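The old tower gets another go

Fouad Qudah mends desktops that most people would put out with the bins. We spent an August morning at his bench.

Half past eight and the kettle's on. Fouad Qudah already has the side off one. Radio low. Screws in a saucer, always the same saucer, chipped, came from his mum's.

The shop is called Salameh, after the street his grandfather traded on, and it sits between a dry cleaner and a place that does keys. No window display to speak of. You go in sideways past the shelves. Towers on the left, monitors on the right, and a box of mice on the floor with their tails all knotted together.

"People bring them in and say sorry," he says. "Sorry it's so old, sorry about the dust. I like the dust. Tells me how long I've got to find the fault before lunch."

He started with his own machine, a beige Skendura he bought third-hand and broke inside a week. Couldn't afford a repair. Took a library book out, renewed it, renewed it again, paid the fine. Fifteen years on he has seen 2,859 computers through the door, all of them written down in hardback ledgers, in biro. Date in, what's wrong, what it cost. The early pages are mostly fan, fan, power supply, fan.

He'll take anything, but he has favourites. Office desktops from the big makers, the sort a firm buys by the pallet and then forgets. Dells especially. Dull to look at and a pleasure to get inside, he says. Drives in plastic carriers, squeeze and slide. No hunting for a screwdriver the length of a pencil.
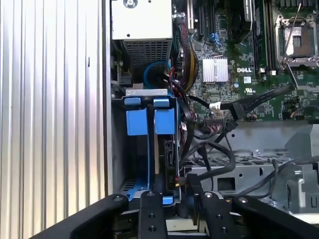 The drives come first with any job. Out, labelled, on the shelf, before anything gets tested. Somebody's wedding is on there, or their accounts, and he wont have it sitting in a machine he's poking about in. Then power. He keeps a known good supply under the bench, a Gimach with the sticker worn off, and swaps it in before he believes anything the customer has told him. Then memory, one stick at a time.

The processor he leaves till late. Fiddly. Lever up, chip out, a look at the contacts with the big lamp, old paste off with a cloth. He stops talking for this bit and so did we.

Prices are on a card by the till. A look costs nothing. A clean and a check is £15, and the most he has ever charged for labour is £70, for a machine that had been kept in a greenhouse. He still sounds guilty about it. Almost 70 per cent of what comes in goes home working, by his own ledger, and the rest gets stripped for parts. Cables in one crate, brackets in another, heatsinks in an ice cream tub.

Who buys the done-up ones? Students, mostly. A choir. A man who only plays chess and wants the fan quiet. Three went to a printer's called Stestetier round the corner, who run some ancient bit of software that won't go near anything new, and they ring him before they ring anyone else.

Any advice for the rest of us, with a tower humming under the desk? Get it off the carpet, he says. Pull the plug before you open it, and take a picture of the wires before you touch them. Hold the fan still if your using canned air. And don't yank the cables. If it won't come there's a clip, and if you can't see the clip get a torch.

By eleven there's a queue of two and a dog. Fouad wipes his hands, finds his biro, turns to a clean page and asks the first one what it's doing. Nothing, she says. He writes that down.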